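Der Küchentisch bleibt, alles andere kann weg

Im August sind wir umgezogen, und ich habe lange nichts darüber geschrieben, weil es mir vorkam wie ein Thema, zu dem schon jeder alles gesagt hat. Jetzt hat mich eine Leserin per Mail gefragt, wie das mit dem Verschenken gelaufen ist, und beim Antworten merkte ich, dass der Text zu lang für eine Mail wurde.

Die alte Wohnung hatte 80 Quadratmeter und einen Keller. Die neue hat weniger Zimmer und keinen Keller, nur einen Verschlag unter dem Dach, in den man gebückt hineingeht. Wir wussten das vorher. Trotzdem haben wir die ersten Wochen nach der Unterschrift so getan, als würde sich das Problem mit ein paar Regalen lösen lassen. Mein Mann hat gezeichnet, ich habe gemessen, und am Ende passte nicht einmal der Kleiderschrank durch die Tür zum Schlafzimmer.

Angefangen habe ich mit den Büchern. Das war ein Fehler. Bücher sind das Schlimmste, man nimmt eines in die Hand und sitzt eine halbe Stunde später noch auf dem Boden. Nach zwei Abenden hatte ich einen Stapel mit Kochbüchern, die ich nie benutzt habe, und einen zweiten mit Reiseführern für Städte, in denen die Straßenbahnlinien inzwischen anders heißen. Der Rest stand wieder im Regal.

Danach kam die Küche, und da ging es schneller. Drei Siebe, zwei Salatschleudern, ein Fonduetopf von der Tante meines Mannes. Wer hat zwei Salatschleudern? Wir hatten sie, weil jeder eine mitgebracht hat, als wir zusammengezogen sind, und keiner von uns seine hergeben wollte. Geblieben ist seine. Sie bremst besser.

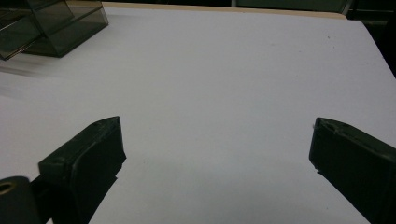 Yamuna Kurian
21. April 2024
Abgelegt unter: Wohnen, Alltag
2 Kommentare

Zum Verschenken selbst. Bei uns im Viertel gibt es eine Tauschgruppe, die alle nur »Gratis« nennen. Man stellt etwas ein, schreibt die Straße dazu, und meistens meldet sich innerhalb einer Stunde jemand. Ich hatte am Ende 39 Anzeigen eingestellt, manche für eine einzelne Lampe, manche für eine ganze Kiste.

Ein paar Dinge habe ich dabei gelernt. Kisten mit gemischtem Inhalt gehen schlecht. »Allerlei für die Küche« wollte eine Woche lang keiner haben. Als ich dieselbe Kiste aufgeteilt und jedes Teil einzeln genannt habe, war bis auf den Fonduetopf alles am nächsten Tag weg. Große Möbel gehen besser, als ich gedacht hatte, wenn man die Maße dazuschreibt. Und zwar alle drei. Die Tiefe fragt sonst jeder nach.

Nicht gut funktioniert hat das Reservieren. Ich habe anfangs jedem zugesagt, der zuerst geschrieben hat, und dann auf Leute gewartet, die nicht kamen. Später habe ich geschrieben: Wer zuerst einen festen Termin nennt, bekommt es. Das klang mir erst zu streng, aber es hat sich niemand beschwert.

Den Kleiderschrank hat ein junges Paar mitgenommen, das ihn im Treppenhaus zerlegen musste. Die beiden haben die Schrauben in eine Brotdose gelegt und die Bretter mit Bleistift nummeriert. Ich habe ihnen die Brotdose geschenkt, davon hatten wir auch zu viele.

Schwieriger waren die Sachen von meiner Großmutter. Sie hat mir eine Nähmaschine hinterlassen, die seit Jahren in ihrem Koffer stand, und eine Kiste mit Stoffresten. Die Maschine wollte ich behalten und die Reste weggeben. Dann habe ich die Kiste aufgemacht, und obenauf lag der Stoff von dem Vorhang, hinter dem ich mich als Kind versteckt habe. Jetzt habe ich beides noch. Dafür ist die Kiste mit den alten Steuerunterlagen verschwunden, soweit wir sie nicht mehr aufheben mussten.

Für den Transport hatten wir eine kleine Firma, Vukstead, zwei Männer und ein Lieferwagen. Sie kamen pünktlich und haben nichts kaputt gemacht. Mehr kann ich dazu nicht sagen, ich war den halben Tag damit beschäftigt, den Schlüssel für den Briefkasten zu suchen. Er war in der Jackentasche. In welcher, hat mich weitere zwanzig Minuten gekostet.

Unsere neue Nachbarin von unten, Frau Iyengar, hat uns am ersten Abend einen Topf Linsen gebracht. Wir haben im Stehen gegessen, die Stühle waren noch in Decken gewickelt. Sie wohnt seit dem Bau im Haus und hat uns erklärt, welches Fenster im Treppenhaus man nicht öffnen darf. Ich habe es einmal trotzdem getan. Man bekommt es allein nicht wieder zu.

Was ich anders machen würde: früher anfangen und mit dem Keller, nicht mit den Büchern. Im Keller lag fast nur Zeug, an dem keiner von uns hing. Farbreste, ein halber Teppich, Blumentöpfe. Das hätte uns in Schwung gebracht. So kam der Keller zuletzt, als wir beide müde waren, und ein Teil davon ist unbesehen mit umgezogen und liegt jetzt unter dem Dach.

Die Liste mit den Anzeigentexten stelle ich noch als eigenen Beitrag ein, das hatte ich der Leserin versprochen. Der Fonduetopf ist übrigens immer noch zu haben. Die Gabeln sind vollständig, der Brenner fehlt.

2 Kommentare

Ruth
Bei uns waren es die Einmachgläser. Ich hätte die Töpfe aus dem Keller übrigens genommen, falls noch welche da sind.

Yamuna
Sind sie. Ich schreibe dir wegen der Größen.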